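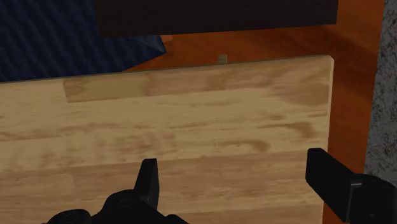 The Farnex Trust is a charity that provides supported housing and mentoring for young people leaving foster care. It is based in the town of Firbridge and works in the surrounding county. The trust was founded by Lanying Wei, a former school counselor, and is governed by a board of trustees. Its current director is Zeyu Song.

History

The trust grew out of an evening drop-in held at the Horobets Street library in Firbridge. Wei had worked with several students who lost their foster placements within weeks of turning eighteen, and she began keeping a list of landlords willing to rent to them. The drop-in offered help with rental forms, bus passes and job applications. It had no budget of its own and used the library's meeting room without charge.

The drop-in became a registered charity after a local landowner left it a former grain merchant's property, Farnex House, from which the trust takes its name. The building needed a new roof and new wiring before anyone could live in it. Work was paid for by a public appeal and a loan from a regional credit union, which was later repaid in full. The first residents moved in during August, before the top floor was finished.

A second property, Prullura Court, was added later. It had been a small hotel and required less work, although the kitchen was moved from the basement to the ground floor to meet fire rules. Wei stepped down as director once Prullura Court was open and remained on the board. Song, who had joined as a housing worker, was appointed in her place.

Housing

Farnex House has 6 bedrooms and is staffed day and night. Residents have their own rooms and share a kitchen, a laundry and a sitting room. Prullura Court is divided into 4 self-contained apartments and is intended for residents who have already spent time at Farnex House or who need less daily support. Staff visit on weekdays and can be reached by phone at other times.

Places are offered to people between eighteen and twenty-three who have spent time in foster care or a group home. Most are referred by county social workers, but the trust also accepts applications made directly. Each resident signs a license agreement and pays a weekly charge set according to income. The usual limit on a stay is 2 years, and extensions are granted to residents who are finishing a course or waiting for a permanent tenancy.

Mentoring and training

Each resident is offered a mentor from outside the staff. Mentors are interviewed, checked and trained before being matched, and they are asked to commit to at least a year. Meetings are usually held in public places such as cafes and libraries. The match can be ended by either side without giving a reason.
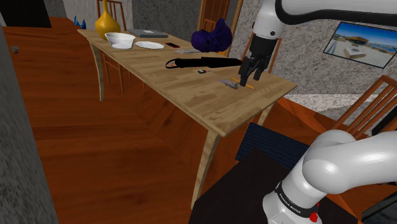 The trust also runs a household course called First Keys, which is open to young people in the county whether or not they live in trust housing. Sessions deal with reading a lease, paying utility bills, cooking on a small budget and dealing with repairs. One session is spent drawing up a list of what to buy for a first home and in what order. A dining table with a plate and a bowl on it and a laptop toward the back has to serve for both meals and paperwork, and participants are encouraged to put a table ahead of a sofa on the list for that reason. Those who complete the course can apply for a starter grant of $560, paid as store credit for furniture and kitchen goods.

Funding

The trust's income comes from county housing contracts, residents' charges, grants from foundations and individual donations. County contracts cover most staff costs at Farnex House but do not pay for mentoring or First Keys, which depend on donated money. A secondhand furniture store in Firbridge, opened under Song, passes its surplus to the trust and sets aside some items for people moving into their own homes.

Annual accounts are published on the trust's website and reviewed by an outside accountant.

Reception

The conversion of Farnex House was opposed at first by some neighbors, who raised concerns over parking and noise at a planning hearing. Permission was granted on condition that the rear yard be closed at night. The condition was lifted after the building had been in use for a year.

The trust has been criticized for its upper age limit, which excludes people who become homeless later in their twenties. Wei has defended the limit as a matter of capacity - the trust does not have enough rooms for the younger applicants it already receives. The board has discussed raising it but has made no change.

Last updated: 2024-07-23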